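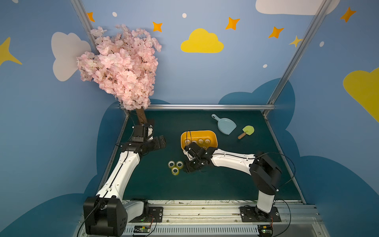 Clear tape, four rolls in a yellow tray

Box tape letting go in cold storage
Posted by Doğukan Yüksel, January 6, 2021

I moved out of a two-bedroom apartment in October and put nearly everything into a storage unit in Plonthorpe while I look for a house. The unit is not heated. I used clear packing tape on all the boxes, the regular kind from the grocery store, one strip along the bottom seam and one along the top.

I went back before the holidays to get some kitchen things and a lot of the top strips had lifted. They weren't torn. The tape just peeled off the cardboard in one piece and was lying there with brown fuzz along one side. Two of the bottom seams on the heavier boxes are starting to go as well, and those are at the bottom of a stack.

What I want to know is whether this is the tape, the boxes or the cold. The boxes were a mix of new ones from Sernumel and used ones from work. I would like to fix it once. The unit is 157 miles from where I'm staying now, so I can't keep driving over there to press tape back down.

Re: Box tape letting go in cold storage
hallcloset

All of them, but mostly the tape. Grocery store tape is usually acrylic adhesive on a thin film. It holds fine if you put it on in a warm room and rub it down hard, and people don't rub it down. They pull it across with the dispenser and move on to the next box.

Used boxes are the other part. The outside of a used box has dust on it and sometimes it has been damp at some point, and the surface layer comes away with the tape. That's your brown fuzz. The adhesive did its job and the cardboard didn't.

Re: Box tape letting go in cold storage
Sandro Monti

I worked in a furniture warehouse for a long time and I disagree with part of that. Acrylic is the one you want for long storage. Hot melt grabs harder on day one, which is why shippers like it, but it gets stiff in the cold and it dries out over a year or two. I've seen boxes sealed with hot melt open up by themselves on the rack with no one near them.

What probably happened is the boxes were taped cold. Did you tape them in the apartment or at the unit?

Also one strip is not enough for anything with books in it. The usual way is an H: one strip down the seam and one across each end. The strip should run a few inches down the side of the box, too. A strip that stops at the edge has nothing to hold onto.

Re: Box tape letting go in cold storage
Doğukan Yüksel

The bottoms were taped in the apartment. The tops were taped mostly at the unit, because I was still filling gaps with towels and coats when we unloaded. So that fits. The tops are much worse than the bottoms.

The strips ran maybe an inch down each side.

Re: Box tape letting go in cold storage
pbell_attic

Then that's your answer. An inch is nothing.

I would not bother with clear tape at all. Water-activated paper tape, the kind you wet with a sponge. It bonds with the box and you have to cut it to get in. My mother's dishes have been in a garage with that tape on them through many winters and it has not moved. It costs more and it's slower to put on, but you said you want to do it once.

Re: Box tape letting go in cold storage
hallcloset

Paper tape in an unheated unit, put on in January? The water has to dry. If he does it at the unit at this time of year, it will sit there wet and slide. It's good tape, but he would have to bring the boxes inside somewhere first, and I don't think he is going to do that.

Re: Box tape letting go in cold storage
pbell_attic

Warm water, and hold it for a bit. I've done it in a cold garage. I agree it's not as easy as in a kitchen.

Re: Box tape letting go in cold storage
Sandro Monti

I'm with hallcloset on this one. Paper tape is for when you pack at a table indoors. For a fix on site, here is what I would do.

Keep the tape warm. Put the rolls inside your coat or on the dash vent on the drive over, and take one out at a time. Wipe the box with a dry cloth where the strip will go. Don't tape over the fuzz, move over to clean cardboard. Rub the strip down with something flat – an old gift card works – and go over the ends twice.

For the bottom boxes, don't try to retape them in the stack. Take the stack down, turn the box over, and do the H. It should take 15 minutes a stack if you have help.

Re: Box tape letting go in cold storage
quietmarge

Slightly different question from someone who is about to do the same thing. Is there any real difference between the cheap rolls and the ones that cost over $3 each? My local hardware store has Erix on the shelf next to a no-name one and they look the same to me.

Re: Box tape letting go in cold storage
hallcloset

Thickness. Pick both up and feel them. The cheap one is thinner and splits lengthwise when you start a new piece, and then you spend half the evening picking at the roll with a fingernail. I haven't used the Erix so I can't say about that one.

If you buy ahead, keep the rolls lying flat somewhere clean and away from a window. Grit gets on the sides of the roll and then every piece has a dirty edge that won't stick. A tray or a shoebox with a lid is fine.

Re: Box tape letting go in cold storage
pbell_attic

And fold the end over every time you stop. My husband will not do this and it is an ongoing discussion.

Re: Box tape letting go in cold storage
quietmarge

Thanks. One more thing and then I'll start my own thread if it gets long. I've been packing on our painted dining table and there are already marks on it, some from boxes being dragged and some that I think are tape adhesive. It's a matte finish. Wiping it with dish soap took off the dirt, but there are still streaks when the light hits it.

Re: Box tape letting go in cold storage
Sandro Monti

Put a blanket on it first. For next time.

For the streaks, look at it from a low angle with a lamp on one side. Adhesive will grab dust and feel tacky, a scratch won't. A matte top shows both and they can look alike from above. Tacky spots come off with a little cooking oil on a cloth, left for a few minutes and then washed off with soap. Try it underneath first. Scratches in matte paint you can't do much about short of repainting. Don't use the rough side of a sponge – it leaves a shiny patch, and you'll see that patch every time the sun is out.

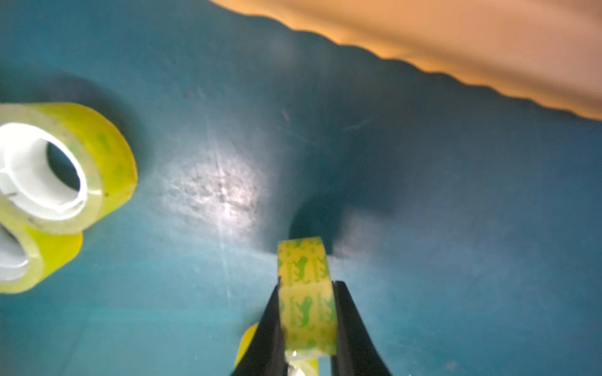
Re: Box tape letting go in cold storage (tabletops)
hallcloset

I would skip the oil on matte paint. It can leave a darker spot that takes a long time to fade. Press a piece of tape onto the residue and pull it up quickly, and do that several times. The adhesive comes off on the fresh tape. It sounds backward but it works on most things and there's nothing to wash off afterward.

Re: Box tape letting go in cold storage (tabletops)
quietmarge

The tape method got most of it. What's left must be scratches. I'm going to put a cloth over it and stop looking.

Re: Box tape letting go in cold storage
northporch

Back to the original question. Has anyone suggested plastic totes? I gave up on cardboard after a leak at the Marras units, where I was in 953, right at the end of the row. Everything on the floor was soaked and the tape made no difference. The totes just needed wiping off.

Re: Box tape letting go in cold storage
Sandro Monti

Totes are fine for clothes. They bow in the middle if you stack them with anything heavy on top, and the lids crack in the cold. For books I would still take a good small box on a pallet. The pallet is the part that matters in a leak.

Re: Box tape letting go in cold storage
northporch

Depends on the tote. Mine have held up, and they have books in them. I do agree about the pallet.

Re: Box tape letting go in cold storage
Doğukan Yüksel

Thanks, everyone. I don't want to buy totes for a whole apartment at this point, but I'll get a few for the bottom row. For the rest I'm going with thicker acrylic tape, warm rolls and the H pattern. My brother can come and help move the stacks.

Does the old tape need to come off first, or can I go over it?

Re: Box tape letting go in cold storage
hallcloset

If it's loose, pull it off. If it's stuck down flat, leave it and cross over it, but make sure each new strip ends on bare cardboard.

Related threads
Small boxes or medium boxes for books
Moisture absorbers in a storage unit, do they work
Taking old labels off used boxes
Wrapping a mattress for six months in storage
Pallets: where to get them cheap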